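Small table in a corner or big white table for everyday meals?

Posted by hladun_39 in Home & Kitchen > Dining
Viewed 2261 times

Hello everybody. We moved to a smaller apartment in Lellen in August and I have two tables, but I can keep only one for eating. I would like an opinion from people who had the same problem.

The first one is small and it stands in the corner between the two green walls. I put a placemat on it in beige color, and with the orange plate and bowl it looks very warm to me. The jar with the black lid lives in the back corner, I use it every day so I do not want to move it to the cupboard. The problem is that the plate and the bowl already take most of the place. When a second person comes, where do I put the glasses?
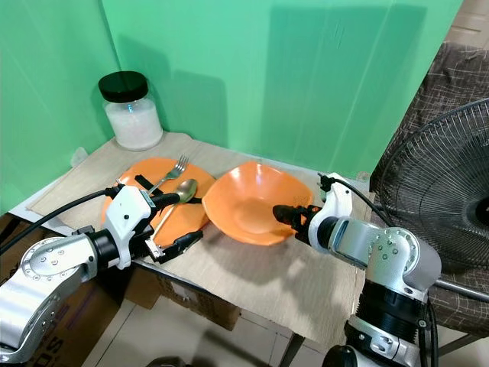 The corner table with the orange dishes

The second table is white and much longer. It has space for everything, but it feels cold, and every crumb is visible on it. I tried it with the teal plate and the white bowl, and I moved one mug far away to see how much room stays between. The room is a lot! But then I eat alone at a big table and it looks like an office.
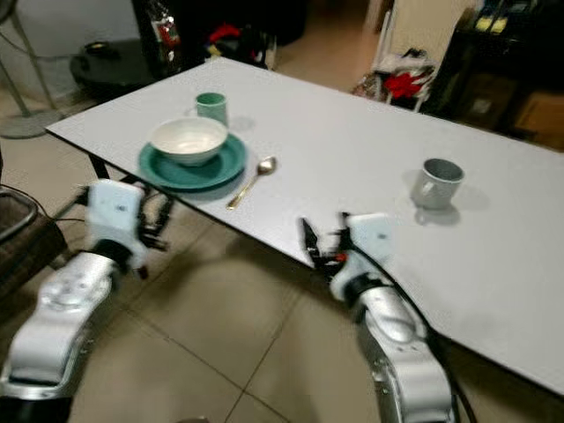 The white table, teal plate and gray mug

My questions are two. Which table would you keep for two people who eat at home in the evening? And do the orange dishes go with a white table, or only the teal ones? I would not like to buy a new set.

Thank you for reading, and sorry for my mistakes in English.

3 replies

trasus_kitchen
Keep the white one. I had a small corner table for years and always the bowl was sitting half on top of something else. In a corner only two sides are free, so two people must sit with their knees together. This is nice for coffee but not for soup.

For the cold feeling, take the placemat from the small table and put it on the white one. If you find a second one in the same color, you have two places, and the rest of the table can stay empty. I would push one short end against the wall, then it does not look like an office. Orange on white is fine – I think it is even better than on beige, where the warm colors are close to each other. I would only not mix the orange plate with the teal plate at the same meal, but this is my taste.

Before you decide, measure. You need 85 cm behind the chair if somebody has to walk there. If you have less than this, forget my answer and keep the small one.

85_lemons
small one!! the green walls with orange are so cheerful, don't change it. put the jar on a shelf

trorville_reader
I agree partly with the first reply, but please consider the jar. If you use it daily, a narrow shelf on the green wall above the table costs little and frees the back corner. Mine is 10 cm deep and one jar stands on it without problem. After this you can test again if two plates fit. Put the bowls on top of the plates, as you did with the white bowl on the teal plate, and you save the space of one dish for each person.

About crumbs on white: yes, you see them, but on a woven placemat they go into the fabric and you must shake it outside. So the work is the same, I think.

hladun_39
Thank you to all. I measured behind the chair and I have 92 cm, so the white table is possible. I will try it for two weeks with the beige placemat and the orange dishes, and the small table goes to the bedroom for now. The shelf I like too, I will ask the landlord if I can drill in the green wall.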